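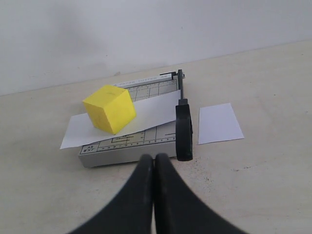

Paper cutting station, view from the gripper camera

Robot Demonstration Operators (part-time, on site)

Dustach is hiring 16 part-time operators to show robot arms how to do small jobs on a table. You will guide the arm by hand or steer it with a remote controller, and the arm's movements and camera views will be recorded as you work. Each recording is called a demonstration. Our software team uses the demonstrations to train the arms to do the same jobs without a person at the controls.

No background in robotics or programming is needed. We are looking for people with steady hands who can repeat a task many times and still pay attention to how they are doing it.

About the work

The project is called Pledus. It covers desk and office jobs: cutting paper, placing small items, sorting cards, opening and closing boxes, putting things back where they came from. Most of these take a person a few seconds. With a gripper that has two fingers and no sense of touch, they take longer, and the order in which you do things starts to matter.

Paper cutting is the task new operators will start on. The station has a small tabletop cutter marked for A5 and 5 x 7 sizes, with a measuring grid printed on the board. A sheet lies across the board and a yellow cube rests on top of it. The cutting arm has a black handle. The operator's job is to bring the gripper to the handle, take the arm down through the cut, raise it again and back the gripper away without dragging the paper.

There are several ways to do this and we record more than one. Some shifts will ask you to come at the handle from the side, others from above. On some shifts we change the angle of the cutter on the table between demonstrations. You will get a task sheet at the start of each block that says which version to record.

The two ways of controlling the arm

Hand guiding. You stand beside the arm and move it directly. The motors go slack enough for you to lead it, and a button on the wrist opens and closes the fingers. This is the easier method to learn. It is also more tiring for the shoulders, and you need to keep your own hands out of the camera's view during the recorded part.

Remote control. You sit at a desk and hold a smaller arm built to the same proportions as the big one. When you move the small arm, the big arm copies it. You can watch the table directly or use a screen that shows the view from the gripper camera. Most people need a few sessions before they stop overshooting. The controller is made by Zonero, and if you have used one before, please mention it in your application.

New operators learn both. After training we try to give people more of the method they are better at, but you should expect to do some of each.

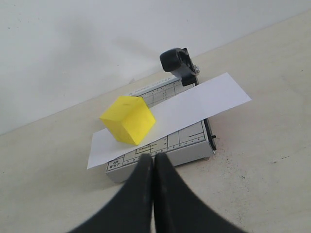 What a shift looks like

A shift is five hours, including 30 minutes of paid break time that you can split up as you like. You will work at one station for the whole shift unless a station goes down.

You start by checking the station against the setup card: the objects, the starting position of the arm, the blade, the lights. Then you record in blocks. Between demonstrations you reset the table yourself. On the cutting task this means putting in a fresh sheet, setting the cube back on it, clearing away offcuts and making sure the cutting arm is up.

After each demonstration you mark it on the screen as good, usable or failed. A failed demonstration is not held against you. We keep them and some of them are used. What causes trouble for us is a failed demonstration marked as good, so please be strict with yourself on this. If you bumped the board, or the blade stopped partway, or you had to take two tries at the handle, there is a box to tick for each of those and a line for notes.

Targets are set per task after we have seen what a normal pace is. We would rather have slow and smooth movement than a high count. Jerky movement, long pauses in the middle of a cut and sudden changes of direction all make a recording harder to use.

Training

Training takes place over your first five shifts and is paid at the full rate. It covers safety, both control methods, the recording software and the marking rules. At the end of training you will record a set of 30 demonstrations on the cutting task, and a lead operator will go through them with you. If you need another shift or two before doing this, that is fine.

Pay and hours

Training shifts and regular shifts are paid at the same hourly rate. The rate is listed on the application form along with the pay schedule. Operators are employed by Dustach directly, not through an agency.

We ask for at least two shifts a week and can offer up to four. Morning and afternoon shifts are available Monday through Friday. There is no weekend or night work on this project. Schedules go out two weeks ahead, and you can trade shifts with another trained operator as long as the lead operator is told the day before.

The current phase of Pledus covers 92 tasks. We expect it to run for roughly a year, and operators who finish it will be offered places on later work first if there is any.

What we need from you

You should be 18 or older and allowed to work in the United States.

You should be able to sit or stand for up to an hour at a time. Stools are available at the hand guiding stations, and the desks at the remote control stations can be raised and lowered.

You need normal or corrected vision good enough to read small print on a measuring grid at arm's length. Many of our mistakes come from lining things up badly.

You should be able to read and follow a written task sheet in English and write short, clear notes.

You need to be comfortable doing the same thing over and over. Please think about this one before applying. People who leave early mostly leave for this reason.

Experience that may help, though none of it is required: sewing, model building, assembly work, lab bench work, dental or medical assisting, playing an instrument, operating a crane or lift, video games played with a controller. Left-handed people are welcome. Both control methods can be set up for either hand.

Safety

The arms we use are small and slow, and they stop when they meet more than light resistance. They can still pinch, and a paper cutter has a blade whether a person or a robot is working it. Every station has a stop button within reach of the operator. You press it before you put your hands on the table to reset anything, every time.

At the cutting station you also raise the arm of the cutter fully and check that it stays up before you touch the paper. Blades are changed by staff only. Long hair is tied back, sleeves are pushed up or buttoned, and rings and bracelets come off for hand guiding.

Privacy

The gripper cameras record the table and what is in front of the gripper. They do not record sound. Your recordings are stored under an operator number and your name is not attached to them. If your hand or face gets into a recording, tell the lead operator and it will be removed from the training set.

Where you will be working

The stations are on the second floor of the Chiu building, which has an elevator and step-free entry from the parking lot. Parking is free and there is a bus stop at the front gate. Each station is a plain table against a wall, with the arm mounted at one side and nothing on the surface except what the task calls for. We keep the tables bare so the software is not learning from clutter.

Some blocks are recorded with no task object in front of the gripper at all. In these you move the arm through open space, bring it back to the starting position, and open and close the fingers when the screen tells you to.
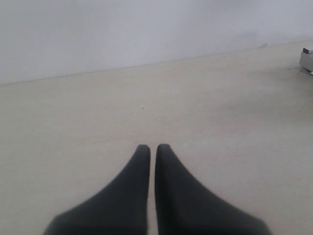 They are short blocks and usually come at the start or the end of a shift. They are marked the same way as the others, and the same rules about smooth movement apply. New operators often find them a good time to get used to the arm.

The room is kept at an even temperature and the lights stay at one setting during recording, so please don't adjust the blinds. Food and open drinks stay in the break room across the hall, where there is a refrigerator, a microwave and lockers with keys.

How to apply

Fill in the application form on the Dustach careers page and choose "Pledus operator" from the list. You do not need a cover letter. The form asks for your contact details, the shifts you could work, your work history in a few lines, and any experience with hand or machine work you would like us to know about.

We will invite people who look like a fit to a tryout that lasts about an hour. You will have a short safety talk, then some time with each control method, then a few attempts at a simple task. We do not expect you to be good at it. We want to see how you handle a task that goes wrong and whether you can say what happened. Tryouts are paid whether or not you are hired, and you will hear from us either way.

If you need changes to the station, the schedule or the tryout because of a disability, say so on the form or at the tryout and we will work it out with you.

Applications are read in the order they come in. If you applied to us in March for the sorting project, you can ask on the form for that application to be moved over to this one, and you will not need to fill in your work history again.

Posted 2024-04-07. The posting stays up until all places are filled.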